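About us

Hello, and thanks for popping by! I'm Mairéad Duggan and I run Turnbridge, a small language school in Nedcombe. We teach Spanish, Italian, Irish and Portuguese to grown-ups, mostly in the evenings, with a cup of tea in one hand and a verb table in the other.

I started out teaching Spanish to two neighbours at my kitchen table. They told their friends, the friends told their sisters, and before long I'd run out of chairs (and biscuits). We opened properly on 11th April, a wet Monday, and I still have the first register in my desk drawer. These days there are 13 classes a week and I'm very fond of every single one of them, even the early Saturday one.

I like bright colours and I'm not sorry. Magnolia makes me sleepy, and sleepy people don't learn the subjunctive.
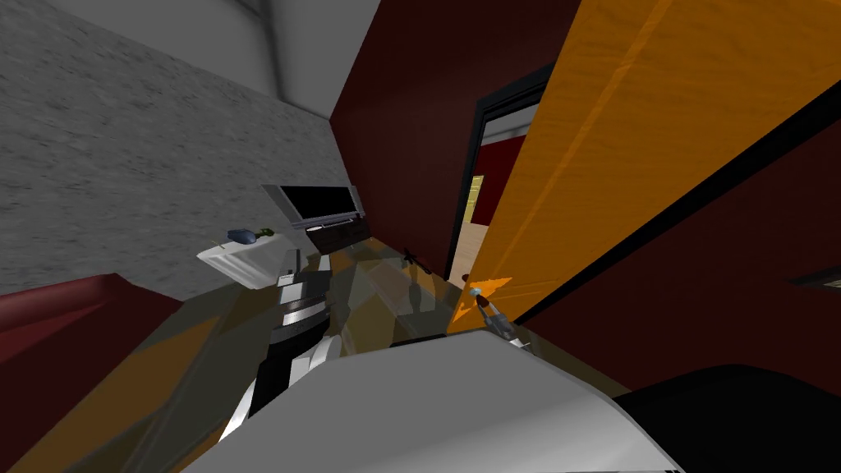 Orange door, dark red walls

Umesh Vishwakarma joined me in our second year and looks after Portuguese and all the beginners' courses. He used to work on the ferries and picked up his languages from the crew, so his students come out with perfect manners and one or two words I've had to ask him about! He also wrote our phrase booklet, which has 500 everyday sentences in it, from ordering soup to complaining about a late bus.

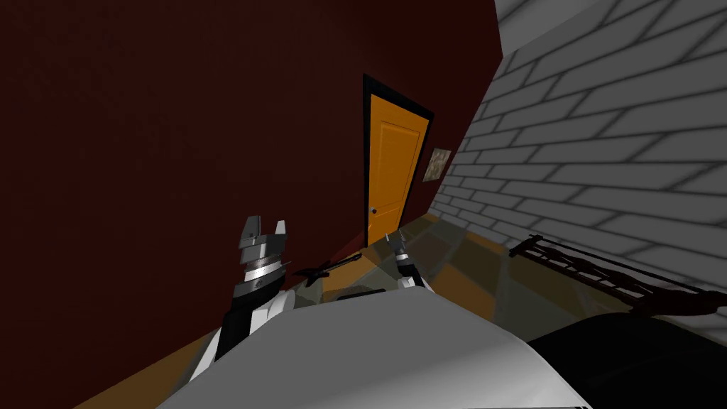

He's working on a second booklet now, all about phone calls, and that's the thing everybody dreads. You can't see the other person's face, they talk too fast and there's always a dog barking. We practise calls back to back in pairs, no peeking, and it gets very silly and very loud. By December most of the beginners can book a table or cancel a dentist without writing it all down first.

We don't do exams unless you want one. If you do, I'll happily stay late and go through past papers with you. The oldest person in my Italian group only wants to read her cousin's letters, and that suits me just as well.
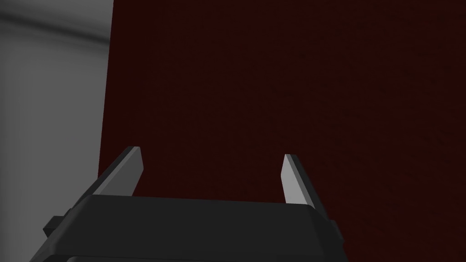

Do I need to know any of the language before I start?
None at all. Beginners' courses start from hello, and you can move up or down a group in the first two weeks if it feels wrong.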